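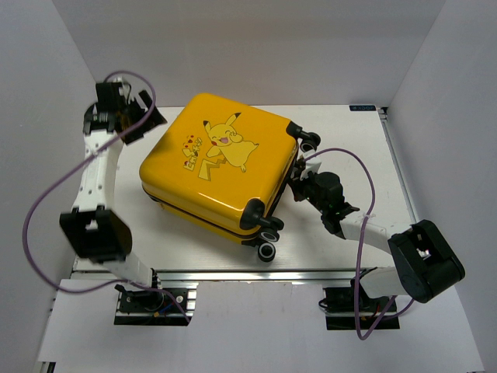 **Two arms on one rail, right one stalls when it pushes a suitcase**

Posted by Úna Coughlan, 2018-05-15

I have two arms bolted to the front rail of a white tabletop in our shared workshop. The job is to turn a hard-shell suitcase (yellow, the Pikachu one) while it lies flat. The right gripper goes to the wheeled end and the left one is supposed to steady the far side. As soon as the right arm pushes, the elbow motor faults and the arm goes limp. The case weighs 2840 grams empty. Without a load both arms run the same path all day. I swapped the power supply in February and the fault was there before that too. Is the motor too small, or am I doing something wrong?

**Mathis Maillard**

Probably not the motor. You are pushing with the arm stretched out, so the elbow takes nearly all of the load. Things I would try, in order:

1. Slide the case toward the front rail before you turn it. Even a hand's width helps.
2. Push against the shell, away from the wheels. Spinner wheels swivel and the finger plates slip off them.
3. Cut the speed in half for the first part of the move.
4. Log the elbow current. Mine peaked at 369 on the raw scale just before each fault, and that told me where in the path to look.

Also check that your cable has slack at full reach – a tight one adds drag at the wrist.

**cerine**

get bigger motors. had the same thing, fixed it in an afternoon

**Úna Coughlan**

Moved the case closer and slowed it down. No faults in two runs so far. I haven't logged the current yet – will post it when I do.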